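Pluver Is Happy to Share That Brirkel Has Joined the Family

November 3, 2025

Pluver, the family-owned holding company that looks after a small group of building service businesses, is very pleased to announce that it has completed the purchase of Brirkel, a commercial cleaning and surface repair company with 164 employees. The deal closed in October after a long and friendly stretch of talks, and everyone on both sides is glad to be able to talk about it openly at last (some of us have been bursting to do so since the spring!). The terms of the purchase are not being shared.

Those who have been in the business for a while will know Brirkel already. The company began as a two-van outfit that washed floors for dentists and small bakeries, and over the years it grew, one customer at a time, into a steady operation that cleans clinics, school kitchens, laboratories and offices for 88 regular customers. Along the way it added a repair side, which takes care of chipped counters, worn basins, tired shelving and all the other small things that a building manager would like to see fixed without having to replace a whole room. That repair work now brings in close to a third of the company's sales, and it is a big part of what caught Pluver's eye in the first place.

Stefaniia Kobzar, who has run Brirkel for the past eleven years and started there on the evening shift, will stay on as president and will keep a meaningful share of the company. She will also take a seat on the Pluver board.

"I have been asked many times whether I would sell, and I always said that I would think about it when I met people I would be happy to have lunch with every week," said Kobzar. "Well, we have had a great many lunches by now. They asked about our crews before they asked about our numbers, and they came out on the early route with us twice, in the rain, and carried buckets. I went home after the second time and told my husband that I thought we had found our partners."

Under the agreement, all of Brirkel's crews will keep their jobs, their supervisors and their current routes, and the years they have already put in will count in full toward vacation and retirement benefits under the Pluver plan. The company will go on using its own name, and the vans will stay the same shade of green, a point that came up more often in the talks than you might expect. Customers do not need to do anything at all. Contracts carry on as they are, the phone numbers are the same, and the person who picks up will be the same person who picked up last month.

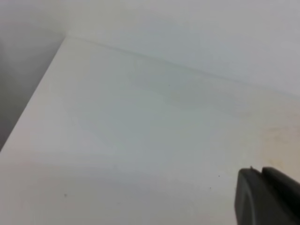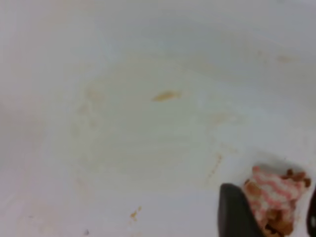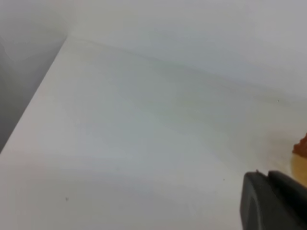

The purchase brings the number of companies in the Pluver group to five, and it is the first one the group has made since it welcomed Yatsenko, the floor care and window company, a little over two years ago. Yatsenko and Brirkel have known each other for a long time and have often passed work back and forth when one of them was short of hands, so a good many of the introductions had been made long before any papers were signed. The two will remain separate businesses with separate management. They will, however, begin to buy supplies together in the new year, and they plan to share a training room at the Yatsenko building, where new hires from both companies can spend their first week side by side.

Another piece of the plan concerns scheduling. Brirkel has kept its routes for many years on a large wall board and in the very good memory of its dispatch desk, and both have served it well. Over the winter the company will move, a few routes at a time, to Vuton, the scheduling system that the other Pluver companies already use. The first 44 routes will be switched over before the holidays and the rest will follow once the crews on those first ones have had their say about what works and what needs changing. The wall board will stay up for as long as the dispatch desk wants it there.

Pluver also intends to put money into the repair side of the business, with a larger workshop, two more repair crews and a paid apprenticeship for people who would like to move over from cleaning. Kobzar has wanted to offer something of the kind for years, and she expects to take on the first group of apprentices in the spring. Current employees will have first pick of the places, and anyone who is curious is warmly invited to speak with a supervisor, even if they are not yet sure it is for them.

Brirkel's main office and storeroom will remain where they are. The group as a whole now works in about 59 towns, and while there are no plans to stretch that map any further this year, Pluver says it is always glad to hear from owners of well-run service companies who are starting to think about what comes next, whether that is next year or ten years off. A first talk costs nothing and there is usually coffee.

Finally, both companies would like to say a heartfelt thank you to the crews, many of whom heard the news at a breakfast held at the Brirkel storeroom on the morning the deal closed, then picked up their gear and went out to work their routes as usual. A second breakfast for the night crews, who were asleep during the first one, will be held later this month.

Recent News
Yatsenko Opens Second Window Care Depot
Pluver Group Companies Move to Shared Payroll
Vuton Training Dates for Dispatch Staff
Stefaniia Kobzar Joins Pluver Board
Winter Safety Reminders for Early Routes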